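Against the perfect fold

Every March the advice comes round again: lay your jumper on the bed, smooth it, bring the sleeves in, fold in thirds, stand it in a drawer like a library card. I've tried it for nearly 5 years and I remain unconvinced.

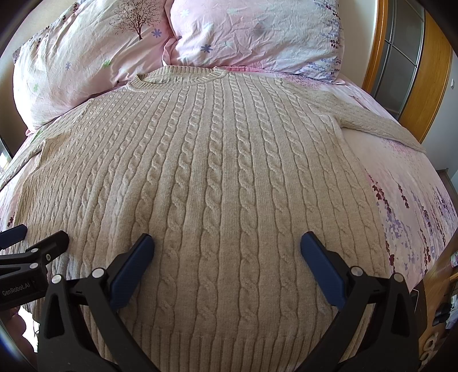
Does a thick jumper need folding at all?
It needs keeping off a hanger, which will stretch the shoulders. Past that, a loose fold in half does the job.

My friend Delali Addo swears by the full method and owns the Vanditz drawer dividers to prove it. Her cable knits still come out creased at the elbow. Cables are bulky. Press them into a tidy packet and they spring open by teatime.

Sleeves are where the method falls down. They're long and heavy, and no diagram admits it.
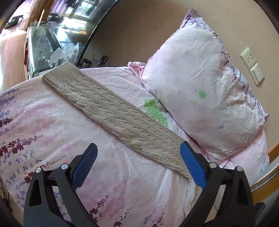 What I do instead

One shelf, jumpers laid flat, sleeves tucked roughly behind. It looks dull and I can find things.

Zuweira Boateng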